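木目はどうしてできるの?

つくえやゆかの板をよく見ると、細いすじがたくさん入っています。このすじを「木目(もくめ)」といいます。木目は、だれかがかいたもようではありません。木が生きていたときに、幹(みき)の中にできたものです。

木は毎年太くなる

木の幹は、皮のすぐ内がわのところで太くなっていきます。そこには、新しい細胞(さいぼう)をつくるうすい層(そう)があります。

日本のように四季がある土地では、春から夏のはじめにかけて、木はぐんぐん育ちます。このころにできる部分は、細胞が大きくてかべがうすく、色も明るくなります。夏のおわりから秋にできる部分は、細胞が小さくてかべがあつく、色がこくなります。冬になると、木はほとんど太りません。

明るい部分とこい部分が1年に1組ずつできるので、幹を横に切ると、輪がいくつも重なって見えます。これが年輪(ねんりん)です。一年じゅうあたたかい土地の木には、年輪がはっきりしないものもあります。

輪がすじになるわけ

年輪は丸いのに、板の木目はなぜまっすぐだったり、山の形だったりするのでしょうか。答えは切り方にあります。

バウムクーヘンを思いうかべてください。上から見ると輪ですが、たてに切ると、切り口にはまっすぐな線がならびます。幹も同じです。中心を通るようにたてに切った板には、まっすぐな木目が出ます。これを「柾目(まさめ)」といいます。中心から外れたところを切った板には、山や波のような木目が出ます。こちらは「板目(いため)」です。
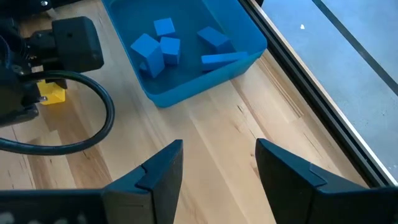
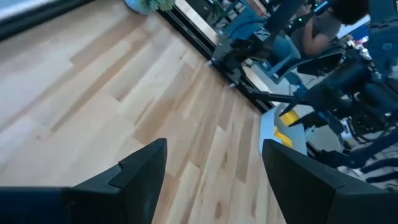 木目と、板と板のつぎ目は、べつのものです。木目は1枚の板の中にあるもので、つぎ目は人が板をならべたときにできます。2枚の写真に写っている明るい色の木の面では、長い板がななめの向きにならんでいます。板のさかい目をまたぐと、木目はそのままつながるとはかぎりません。となりの板が、べつの木や、同じ木のべつの場所からとられていることもあるからです。

節は枝のあと

板には、丸くて色のこい「節(ふし)」があることもあります。節は、枝のつけ根が幹の中にうまったものです。幹が太くなるにつれて、枝のつけ根は少しずつ幹につつまれていきます。木目は節のまわりで、川の水が石をよけるように曲がります。1枚目の写真の板にも、うっすらと節が見えます。

節にはかたいものが多く、のこぎりやかんなの刃がひっかかることがあります。枯れた枝のあとにできた節は、まわりの木とくっついていないため、板がかわくとぬけてしまうこともあります。

年輪で昔を調べる

年輪のはばは毎年同じではありません。雨が少ない年や寒い年には、せまくなることがあります。近くで育った同じ種類の木なら、広い年とせまい年のならび方がよくにています。

このならび方をくらべると、古い建物の木がいつ切られたかがわかる場合があります。ルクサイドの町に残る穀物倉(こくもつぐら)では、柱のいちばん外がわの年輪が1664年のものでした。皮も残っていたので、木が切られたのはそのころだとわかりました。ブラーカッハ木の資料館には、年輪が500本ある丸太の輪切りがおいてあります。外がわの輪は紙のようにうすく、虫めがねがないと見分けられません。

調べてみよう

家のつくえ、ゆか、まな板、えんぴつなどの木目をくらべてみましょう。紙をのせて、上からえんぴつでかるくこすると、でこぼこした木目なら紙にうつしとれます。うつした紙には、場所と、柾目か板目かを書いておきます。

木にそっくりなもようを印刷したシートがはってあるものもあります。板のはしの切り口を見て、表の木目が中まで続いていなければ、シートかもしれません。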